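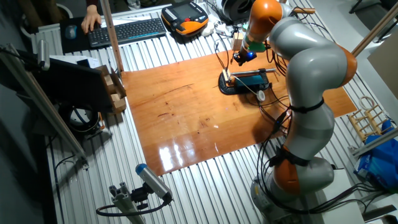
The arm above the fixture at the Varano bench, teach pendant and keyboard at the back.

25/01/2021

Kvido Vávra picks up on the second ring and is already talking. He has forty minutes, then the bench is booked by someone else. So, quickly.

The subject is a method he and Vlastimil Havlíček have been working on at Varano, a small lab that does assembly research for firms that build things in short runs. They call it Rarkum. It's a way of getting a robot arm to correct its own aim at a part it has to approach from above, without a person going back and re-teaching every point each time something on the table gets bumped.

"Things get bumped all the time," Vávra says. "You lean on the table. You move the fixture to sweep under it. Then your taught points are off and you lose a morning."

The usual fix is a stiffer cell. Steel, dowel pins, everything bolted. Varano went the other way and put the fixture on a wooden board, and the board on the slatted metal tabletop. Why wood? "It moves. We wanted it to move a bit. Also we had it."

Rarkum works in two passes. First pass, the arm goes to where it thinks the part is and stops short. It takes a reading there, shifts a little, takes another. From those it works out how far the fixture has drifted and in which direction. Second pass, it goes in with the corrected numbers. If the two readings don't agree it backs off and starts again, up to three times, and after that it quits and asks for a person.

The part people ask about is the small shift between readings. Havlíček's idea. He joins the call late, from a train, and the line drops twice.

"One reading, you can't tell a drifted fixture from a bad reading," he says. "Two from the same spot, same problem. So you move. Not far. If the error moves with you, it's your measurement. If it stays put, it's the table."

Simple enough on paper. It took them since June to get it to behave.

Reflections were the worst of it, according to Vávra. A varnished board under ceiling lights gives you bright patches, and the bright patches wander when the arm throws a shadow. The early version kept locking onto them. "It would report a beautiful correction, very confident, to a lamp." They could have put down a matte sheet. They talked about it, and Havlíček was against, the customers' tables are shiny too.

What they did instead was throw out any reading whose brightness changed more than the geometry said it should. That threw out a lot. The cycle got slower and they spent most of the fall getting teh time back.

Now the numbers. The last full series was 200 approaches, with the fixture nudged by hand before every one. In 137 of them the arm got there on the first correction. Most of the rest needed a second try. A handful ended in the stop-and-ask, and Vávra wants those written down as failures, even though stopping is what it's supposed to do. "If I have to walk over there, it failed."

And against the old way? Re-teaching by pendant took a trained person 376 seconds on average in their tests. Rarkum's limit is set at 90 seconds, retries included, and it gets cut off if it goes over.

Havlíček is more careful. He points out that it was the same bench and the same two people doing the nudging. "We nudge like ourselves. I push left, always. Kvido pushes and twists." A second site is supposed to run the series this year, a workshop called Sotomayor, with their own fixture and their own hands. He doesn't want to talk about results beyond that until it's done.

Cables come up as well. The bundle strapped along the arm pulls slightly in some poses, enough to show in the data once they knew to look. They moved the straps twice. There's a correction for it now but Vávra calls it a hack and would like it gone.

Does it work with other arms? Havlíček thinks so, the method only needs a pose and a reading. Vávra less sure. A partner, Hovovden, has asked for a version that runs on an older controller, and he's looked at the manual and closed it again.

There's a write-up coming, with the raw logs, failed runs included. No date on it. Vávra says the logs need cleaning first as half the comments are in Czech and some of them are rude.

Someone is talking to him off the line. The bench, probaby. He says he has to save his points, and hangs up.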